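Furedgate im Test: Einwandern für Anfänger, am Küchentisch

Wer in ein anderes Land ziehen will, braucht Geduld, Geld und einen Drucker. Den Rest soll neuerdings Furedgate erledigen, ein Programm der Firma Stuseser, das Zuwanderern durch die Anträge hilft: Aufenthaltstitel, Familiennachzug, Anerkennung von Zeugnissen, Einbürgerung. Die Lizenz kostet 43 Euro und gilt für einen Haushalt. Was ein Haushalt ist, erklärt das Handbuch auf zwei Seiten, und danach weiß man es weniger genau als vorher.

Getestet habe ich gemeinsam mit Wycliffe Wanyama, der seit acht Jahren hier lebt, Brücken berechnet und seine Frau nachholen möchte. Er hat den ganzen Papierkram schon einmal von Hand gemacht. Das Ergebnis steht in einem Ordner, den er nur noch mit beiden Händen aus dem Regal hebt.

Die Installation geht schnell. Danach stellt Furedgate Fragen, und zwar 97 davon. Manche sind vernünftig, manche klingen nach einem ersten Rendezvous, das schlecht läuft. Ob man beabsichtige, dauerhaft zu bleiben. Ob man das belegen könne. Bei Frage 61 wollte das Programm Wanyamas Geburtsort ein zweites Mal wissen, offenbar in der Hoffnung, dass er sich diesmal verplappert.

Wer zwischendurch speichert, sollte das übrigens über das Menü tun. Der Knopf unten rechts speichert auch, springt aber zurück zum Anfang des Kapitels. Im Kapitel Wohnraum ist das besonders lästig, dort muss jeder Raum mit Fläche eingetragen werden, die Küche getrennt nach Kochnische und "selbständiger Kochgelegenheit". 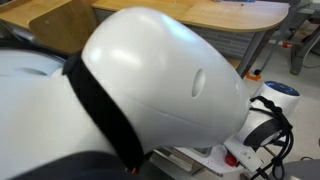
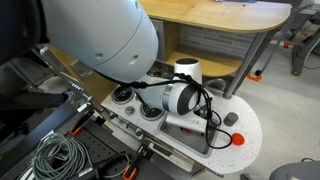
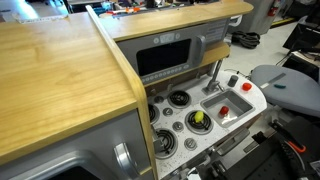
Mittleres Bild: Haartrockner über der Arbeitsplatte. Unten: Spielküche mit Mikrowelle.

Zum Ergebnis. Am Ende spuckt Furedgate einen fertigen Stapel Formulare aus, sauber ausgefüllt und in der richtigen Reihenfolge. Das ist mehr, als die meisten Beratungsstellen vor der Mittagspause schaffen. Die beigelegte Liste der Nachweise war in unserem Fall fast vollständig, es fehlte die Übersetzung der Heiratsurkunde. Wanyama hat es gemerkt. Ein Neuling merkt es am Schalter.

Richtig gut ist der Fristenkalender. Er warnt vor ablaufenden Pässen und weist darauf hin, dass ein Antrag auf Verlängerung gestellt werden will, bevor der alte Titel abläuft - klingt banal, geht aber ständig schief. Weniger gut ist das Wörterbuch. "Fiktionsbescheinigung" wird dort erklärt als "Bescheinigung über eine Fiktion". Danke.

Zum Vergleich lief der ältere Grorkusier mit, das Konkurrenzprodukt von Garg. Er stellt weniger Fragen und kennt den Familiennachzug nur vom Hörensagen. Dafür druckt er auf Anhieb, während Furedgate bei uns 2 Anläufe brauchte und im ersten jede Seite quer ausgab. Für eine einfache Verlängerung reicht Grorkusier, für alles mit Ehepartnern oder Kindern würde ich ihn nicht nehmen.

Den Kundendienst von Stuseser haben wir auch probiert. Die Antwort kam am nächsten Tag, war freundlich und bezog sich auf eine andere Frage.

Plus: Fristenkalender, ordentliche Formulare, läuft auch auf alten Rechnern
Minus: Wörterbuch, Speicherknopf, Querformat
Wertung: 8 von 10 Stempeln

Stand des Tests: 26.5.12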